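Sorting and Packing Room: Progress Report to the Drummond Fund
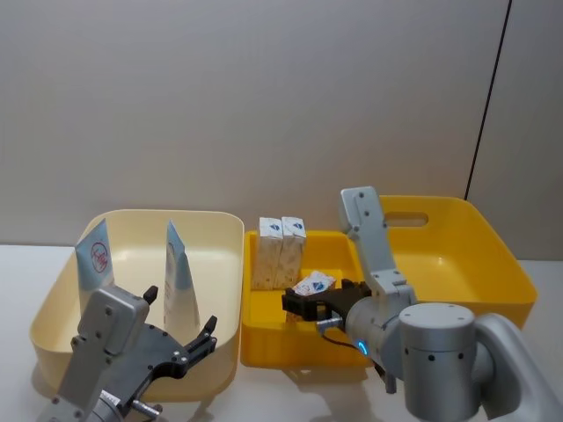

Drummond, January

We are 11 weeks into the grant and the sorting room is up and running, which is a sentence I have been wanting to write to you since the summer! When we applied, incoming pantry goods were stacked wherever there was a bit of floor, and a packer could spend half a shift looking for the right thing. Now there is a white table to work at, bins to work from, and a way of doing things that new people pick up in one morning.

Bins first, because they have made the biggest difference. We went with open plastic ones in colors you can tell apart from across the room. Pouches go in the cream bin and cartons go in the yellow one, side by side on the table, and everything stands upright so the fronts can be read without lifting anything out. The yellow bin has a handle cutout near the rim, and people have come to love that handle (I had no idea anyone could have opinions about a handle, but the evening crew does). The cream one has a wide lip that is easy to grip when you slide it along to the next person.

We did try lidded boxes for the first two weeks. They stacked beautifully and they slowed everyone down, so they have gone to the back storeroom for the off-season linens. The cost of those is in the equipment line and I have marked it so you can find it.

Packing has gone well. We sent out 3,000 parcels in this period, against a target in the proposal that we were all a little nervous about. The Zellum Street site took the largest share, and Vivon Court came on board partway through and is already asking for a second delivery slot. Returns for wrong contents have dropped to 2, both of them in the first month, both a carton where a pouch should have been. Keeping the two shapes in separate bins came straight out of those mistakes.

Tahsin Weerasinghe has been running the training and rewrote the packing sheet so it fits on one side of a page. It now follows the order of the table, left to right, and that small change saved a surprising amount of walking back and forth. I'll send you a copy with the receipts. The Spanish version is drafted and needs one more read.

Some things are behind. The shelving from Cellance came with one upright too short and we are waiting on the replacement, so the overflow is still on pallets by the door. Labels for the bins are also not done. People know the colors by heart at this point, but we want labels up before the spring group starts, and we'd like them large enough to read without glasses.

Spending is within budget except for freight, where we ran over on the Cellance order. We would like to move the unspent part of the signage line across to cover it, if you are happy with that. A short email is fine.

For the next period we plan to add three more bins for loose items, finish the shelving, and open a late session for people who work days. The sign-up sheet for that session filled on the first evening it was posted, and we are so pleased!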